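4.2 The sheet mask task
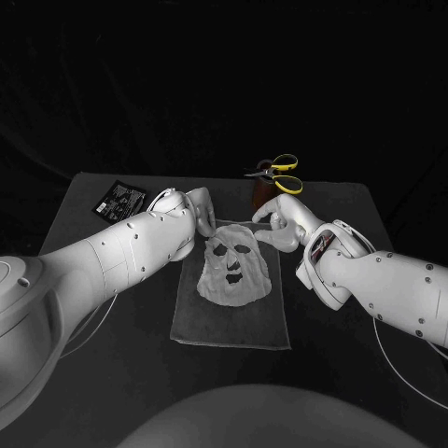

Figure 3. The sheet mask task on the two-armed robot, with the hands at the upper corners of the mask and the towel underneath.

Of all the household and self-care jobs that our students put forward in the first weeks of the project course, the sheet mask was the one that the teaching staff least expected to keep, and it ended up taking the larger part of the year. We had asked each team to bring an everyday job that used both hands, that could be set up again on a table in a short time, and that they themselves would be pleased to see a robot do. Most teams came with folding, pouring or sorting. The team that named itself Limby came with a face mask, and with such a cheerful case for it that we could hardly say no.

Their case, which we still think is a good one, went like this. Cloth is hard for robots in general, but a napkin or a T-shirt is at least fairly forgiving, as one may grab it nearly anywhere and still make some progress. A sheet mask has holes in it, its edge is uneven, and it has a right way up. If the fingers close on it too far in, the cloth bunches; if they close too near the rim, it slips away. Both hands have to take hold before anything useful can happen, and then they have to move together at very nearly the same pace, or the thin stuff between them twists. The students also liked that everyone who walked past the bench understood at once what the robot was trying to do, and we must say that this did wonders for the mood in the laboratory.

The task was written down in two stages, and we kept them apart in all of our scoring. In the first stage the robot must take the mask by its two upper corners, one with each hand, while it lies flat on the folded towel. In the second it must lift the mask clear and lay it back down with the eye holes still towards the far side of the table. We had at first hoped to add a third stage with a foam head, but the Byun group, who marked the trial runs, felt (quite rightly, looking back) that the students would learn more from doing the shorter job properly.

A few words about the towel may save other teachers some bother. In the early lessons the mask was laid straight on the tabletop, and the fingers found it very difficult to get underneath the edge. A folded towel gives a little under the fingertips, so the hand can press down slightly before it pinches, much as a person would do on a bed or a lap. We chose a dark one so that the pale mask would stand out well for the head camera, and the dark cloth hung behind the table was put up with the same thought in mind. Other small things, such as the scissors, were allowed to stay on the table during the runs. The students argued for this themselves, saying that a bathroom shelf is never bare, and we were glad to let them have their way.

Teaching the robot was done by hand, with students taking turns at the controls in pairs. One student drove the arms and the other kept the log, laid out the mask again and called a stop when a cable came too close to the work. The cables were a worry for us all through the course. They hang fairly freely from the arms, and a loop that drops across the towel can drag the mask out of place before the hands have even arrived. Team Limby tried clips, then tape, and then settled on simply starting every run from a resting pose in which the loops fell to the sides, and we have since passed this habit on to the other teams.

By the end of May the team had gathered 400 full demonstrations, and these are the ones used for training in Section 5. The course as a whole produced 2,000 across all of its tasks, which were stored together using the Fakero logging tool so that any team could borrow from any other. We had wondered whether the students would be protective of their own recordings, but they shared them very freely, and the folding team in particular made good use of the mask runs when their own pinching grip would not settle down.

It is fair to say something about what the students found hardest, for it was a surprise to us. They had prepared themselves for trouble with the lift, and spent long evenings talking over how fast the arms should rise. In practice the trouble lay almost wholly in the first stage. The corner of a mask is not really a corner, being rounded and rather crinkled, and two drivers would often disagree about where it was. The demonstrations therefore pulled in different directions until the team sat down and agreed on a rule, which was to aim for the widest part of the forehead and to let the thumb come in from below. The rule was pinned up beside the bench in the Umstead room, and all runs made before it were set aside and left out of the training set.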